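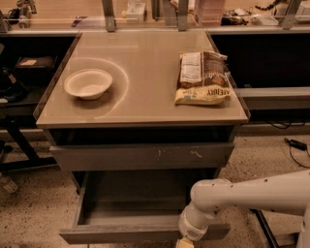

Cuaderno de taller - comparación de pinzas, mueble de cajones

12 de julio de 2026
Imprimir | Enviar por correo electrónico
Compartir (9)

Entrada de Ebere Onyeka. Escribo en español para que todos puedan leerla; si alguna palabra está mal, por favor corrijan directamente en el cuaderno.

Objetivo de hoy: decidir si seguimos con los dedos Kurkance o volvemos a los Rollen para la tarea del cajón. La tarea es la misma de mayo: abrir el cajón de abajo, poner dentro la bolsa de la mesa, cerrar. El bol se queda arriba, no se debe tocar.

Montaje

El brazo blanco entra por la derecha del mueble. Controlador Stutlow, el viejo, porque el nuevo todavía lo tiene Braulio. Versión de configuración 3446. No he cambiado las ganancias entre una pinza y la otra, solamente la masa de la herramienta y el punto central, que es 9 mm más largo con los Kurkance. La primera vez olvidé este cambio y la punta llegaba demasiado baja al frente del cajón. He borrado esos intentos del registro.

Cajón

Con los Rollen el brazo abre el cajón bien, pero la muñeca tiene que bajar casi vertical junto al frente y queda poco espacio hasta el suelo. Crisóforo había avisado de esto en mayo y tenía razón. Con los Kurkance la punta es más estrecha y entra mejor por el borde superior del frente. El problema es que, si el tirón no es recto, el dedo izquierdo resbala hacia la esquina. Bajé la velocidad del tirón y resbaló menos. No sé todavía si es la velocidad o es el ángulo, tengo que separar las dos cosas.

El frente del cajón de arriba tiene un par de marcas blancas pequeñas cerca del centro. No he encontrado en las entradas anteriores cuándo aparecieron. Quien lo sepa, que lo anote.

Bolsa

Es la parte más difícil. La bolsa está plana sobre el cristal, cerca del borde derecho, y los dedos no tienen de dónde coger. Probé tres maneras:

1. Coger por el cierre, donde el plástico está arrugado. Funciona con las dos pinzas si la detección da bien la orientación.
2. Empujar la bolsa hasta que sobresale del borde y coger desde el lado. Solo con los Kurkance. Con los Rollen la bolsa se cae al suelo.
3. Pellizcar en el medio. Mal con las dos. No repetir.

La cámara de la cabeza da problemas con el cristal. En la superficie se ve un arco de reflejo alrededor del bol, y el segmentador a veces lo toma como el borde de un plato grande. Entonces el planificador cree que media mesa está ocupada y hace un rodeo muy raro - bonito de ver, pero inútil. Fulgencio propone poner un mantel mate. Yo prefiero primero subir el umbral, porque las mesas de verdad también brillan.

Fuerza

Corriente máxima de cierre: 568 mA para las dos pinzas. Con este valor la bolsa no se abre. No quiero subir más sin preguntar a Faustino.

Decisión provisional

Seguimos con los Kurkance, con el tirón lento. Los Rollen se guardan montados en su placa, no los desmonten por favor.

Pendiente

- Repetir el cajón con ángulo fijo y velocidad variable.
- Pedir a Orozco otro par de almohadillas, las amarillentas ya tienen desgaste en la punta.
- Probar el umbral nuevo con la luz de la tarde.

Comentarios (3)

Crisóforo Cuevas: Lo del dedo izquierdo me pasó también. Mira el par de apriete de la placa antes de tocar el ángulo, la mía tenía juego.

Braulio Figueroa: Te devuelvo el controlador nuevo mañana. Ojo, lleva otra convención de ejes en la herramienta.

Fulgencio Montes: Sigo votando por el mantel. Las marcas del cajón de arriba ya estaban cuando probé los dedos rígidos, pero no sé si fui yo.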